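Urness (video game)

Urness is a cooperative survival game developed by Droritz and published by Utelov. 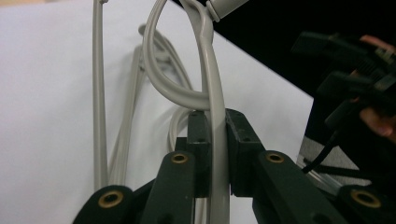

The game is set in a flooded relay station in which up to four players restore power, one deck at a time, while avoiding the creatures that live below the waterline. Each deck is built from a stock of 323 room pieces, joined at random when a session begins. Power is carried by cables, which must be run by hand between junctions. A length of light grey cable hanging in a loop in front of a white surface, with further strands drooping behind it, is typical of the kind of object the game's physics system has to handle. Slack is calculated for every run, and a cable pulled too tight will come loose and cut power to the rooms beyond it.

Gameplay

Players choose one of two roles, rigger or watch, and may change between them at any junction. Riggers carry cable and tools but no weapon. The watch carries a lamp and a flare gun with 20 rounds, which are not replaced until the deck is cleared. Noise made by either role draws creatures from adjoining rooms. A player who is brought down can be revived once per deck.

Development

The design was led by Piyumi Wanigasekara, with Selvaraj Sikder as lead programmer. An early version used fixed maps. These were dropped after testing, when groups were found to learn the safe routes within a few sessions. The cable system was written for the Gajewski engine and accounts for most of the game's processor load. Music was composed by Anjana Herath.

Release

A closed test for around 1,000 players was held in January. The full game was released for Windows on 2023-10-04. Update 2 added a single-player mode and an option to turn off friendly fire.

See also

Cooperative video game
Procedural generation
Survival horror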